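Trash Can Tricks I Wish I'd Started Years Ago

By Seema Maurya

I love a good bin tip. My family rolls their eyes, but changing a bag takes me 21 seconds now, and I used to wrestle with it for ages! Most of these cost nothing and you can try them tonight.

Store the roll in the bottom
Drop your whole roll of liners into the can before you put the first bag in. When you lift out a full one, the next is waiting right there. I keep 5 or so loose ones under the roll too, for the small bins upstairs.

Let the air out
You know how a new bag puffs up like a balloon and won't go down? Drill two small holes near the base of a plastic can, one on each side (a quarter-inch bit is plenty). The trapped air escapes and the bag drops straight to the bottom. It also breaks the suction when you pull a heavy bag out, and oh, what a difference that makes!

Baking soda, but under the bag
Sprinkle a couple of spoonfuls on the floor of the can and lay a folded sheet of newspaper over it. Swap both out every two weeks. For a diaper pail or a fish night, add a few drops of lemon oil to the paper.

Wash it on a sunny day
Hot water, dish soap, a long-handled brush, then upside down on the grass until it's bone dry. Don't skip the lid hinge, where all the gunk hides. I did ours in November with the garden hose and my fingers nearly fell off, so pick a warm afternoon if you can.

Fold the liner well over the rim
Be generous with it! Buy a size bigger than you think you need and bring a wide cuff down the outside. A skimpy edge slips in the minute something heavy lands on it. On a small office can the cuff can cover most of the outside, and that's fine by me.
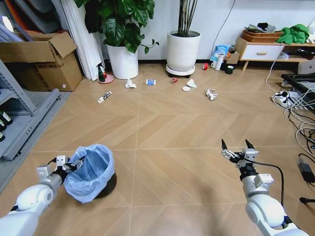

Sweep toward the can
Put the bin at the far end of the room, near the door you'll carry it out of, and work your way over to it. On wood floors I use a soft broom first and a barely damp microfiber cloth after. Crumpled paper and wrappers I just grab by hand, then sweep up the crumbs.

Tie before you lift
Knot the bag while it's still sitting in the can, then pull. Both hands, straight up!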